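Newsroom > Packaging > Returnable Crates

Drutadov Opens Returnable Crate Pool for Small Parts Shippers in Jerkport

5 min read

JERKPORT, 28 Jan 2020. Drutadov today opened its returnable crate pool to outside shippers. The pool supplies the Pevo folding crate to companies that move small parts, fittings and repair kits between sites in the Jerkport area. Crates are rented by the trip, collected empty, washed, checked and sent out again.

Until now the pool has been limited to Drutadov's own freight accounts. A trial with outside shippers began in November and covered 11 shipping sites. The trial stock of 400 crates has been carried over into the open pool, and the total stock now stands at more than 2000 crates.

The Pevo crate is a polypropylene box with hinged side walls and a separate lid. It folds flat when empty and stacks on standard pallets when full or folded. The lid closes with two molded latches and accepts a cable seal through a hole at each end. The floor is solid, with a raised grid on the underside that locks into the lid of the crate below. Each short side has a recessed label panel with a textured face, so that paper labels can be peeled off without leaving much glue behind.
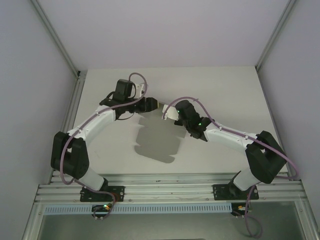

Paired arms on an aluminum rail, with grippers close together over the tabletop.

Shippers in the pool do not buy crates. They place an order by pallet, and folded crates are delivered with the next freight run. Rent starts when the crates reach the shipper and stops when the receiving site scans them as empty. A crate that is reused by the receiving site for a return shipment stays on rent, but the rent moves to the account of the site that fills it. Lids are tracked separately from crate bodies. A missing lid is billed as a lid and does not hold up the return of the body.

Each crate carries a printed serial number in two places and a barcode on one long side. No radio tag is fitted. Drutadov tested tagged crates before the trial and found that read rates dropped when the crates were packed with metal parts and stacked on a full pallet. Barcode scanning at the dock door takes longer, but it gave fewer disputed counts. Sites without a scanner may send a written return sheet, to be entered by the pool office on the next working day.

Washing takes place at the Drutadov depot in Jerkport. Crates pass through a warm wash and a clear rinse, then an air dryer. The detergent is free of silicone, as silicone residue can affect parts that will later be painted or glued. After drying, staff check hinges, latches and floor grid by hand. A crate with a cracked hinge pin is repaired. A crate with a cracked wall or floor is pulled from stock, ground up and returned to the molder as feedstock for new lids.

Several changes were made to the crate as a result of the trial. The latch was widened by the molder after shippers reported that it was hard to open with gloves on. The fold order of the walls is now marked on the inside with arrows. The earlier lid had a smooth top that let folded crates slide on a tilted forklift load. The new lid has a shallow lip on all sides. Crates with the old lid remain in use, and the two lid types fit the same body. They should not be mixed within a single stack. 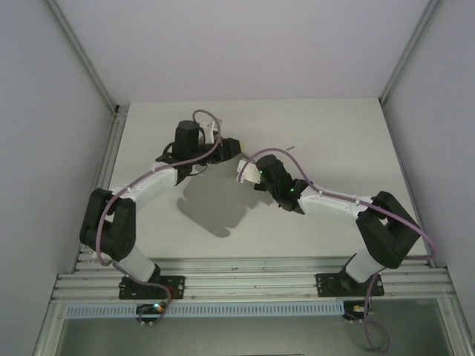

Van Wyk, reached by the pool office for comment, said that the crates had held up well in its own use but that empties still took too long to get picked up. It would rather have a fixed pickup slot, it said, than keep asking for one, and it had twice run short of dock space while folded stacks waited by the door.

Drutadov has changed the pickup terms in response. Sites that hold a full pallet of folded crates are now placed on the next scheduled run without a request. Sites that hold less may still ask for pickup, or may wait until a pallet is complete. Rent is not charged during the wait as long as the crates have been scanned as empty.

The pool accepts dry goods only. Oiled parts may be shipped if they are bagged and sealed. Liquids, batteries, food and loose powders are not accepted. Shippers are asked to remove liners, foam inserts and tape before folding. Inserts left in a crate are thrown away at the wash line and cannot be returned.

New accounts are subject to a minimum order of one pallet and a minimum term of five months. A deposit is charged on the first order and held until the account is closed. Loss and damage are settled at the end of each month against the scan record, and a shipper may dispute a count until the next statement is issued.

Orders are open now to sites inside the Jerkport freight zone. Sites outside the zone can join if they ship to an address within it, but they must arrange their own delivery of empties to the depot. A rate sheet, a crate drawing with load limits and the full pool terms are available from the Drutadov pool office on request.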